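June 1, 2021

Process model cleanup, order-to-release flow, Vornis export. Continues the December entry.

State at start: the Plondlow model has 523 elements on one canvas. Validator passes, engine accepts the deployment, but instances stall at the approval step and have to be moved by hand. Complaint from the Verbeke side is that the reminder goes out and then the task vanishes from the worklist.

Reproduced on the test engine with a clean instance. Started with the short variant (no credit check), let the timer fire, looked at the token positions in the log.

Finding: the reminder timer on "Approve release" is modeled as an interrupting boundary event. When it fires, the user task is canceled, the token goes down the reminder path, the mail is sent, and the path ends in a plain end event. Nothing goes back to the task. The stalled instances are waiting at the parallel join further down, which expects a token from the approval branch and never gets one.

Fix:

- Changed the timer to non-interrupting (dashed border in the diagram).
- Left the end event on the reminder path as it is. It only consumes the extra token.
- Timer definition changed from a duration to a cycle, 3 repeats. A single duration would send one reminder and stop.
- Escalation stays on its own interrupting timer. That one is supposed to cancel the task. Its outgoing flow now goes to "Reassign release" and from there into the same join branch.

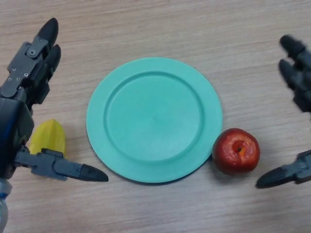
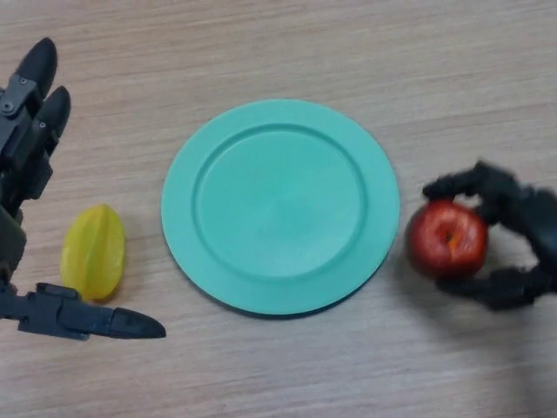

Mint-green plate on the light wooden tabletop, both shots.

Retest: 3 instances, all on the long variant.

1. Approved before the first timer. Completes. No mail in the outbox.
2. Left alone until the first reminder, then approved. Mail sent, task still in the worklist, completes.
3. Left alone until escalation. Task canceled, reassignment task created, completes after reassignment.

Did not test approval at the same moment as the timer job. The engine should handle this with an optimistic lock and a retry on the job, but I have only the documentation for that.

Side issue found on the way. Two intermediate catch events in the Birnitz subprocess listen for the same message name and use the same correlation key (order number). If both are active, the engine rejects the correlation as ambiguous. It doesn't show up in the short variant, where only one branch is taken. Renamed the second message to include the document type. The sender has to be changed as well, so this is on a branch and not deployed.

Also converted the link events between the left and right halves of the canvas to ordinary sequence flows where the distance was short. 2 links remain. Both cross the whole diagram and would be worse as lines.

Things I don't want to look up again:

- Deploying a new version does not touch running instances. They stay on the old definition until migrated.
- Migration maps activities by ID. The modeler generates a new ID if you delete and redraw a boundary event, so change the type in place through the properties panel.
- An active timer job is not recalculated on migration unless the update flag is set for that event. Without it the old due date is kept.
- The Vornis export strips the documentation fields. Keep the modeler file as the master and never reimport the export.

Open:

- Migration plan for the stalled instances. Those already at the join have no approval token to migrate, so they need a modification that starts before "Approve release" in the new version. Check with Verbeke first whether any were released outside the system.
- Sender change for the renamed message.
- Split the canvas. Credit check and document handling are the obvious call activities. Variable mapping has to be explicit in both directions, otherwise everything gets copied into the called process.
- Race test for timer against completion.

Branch name is release-timer, model file and test log are in the same folder.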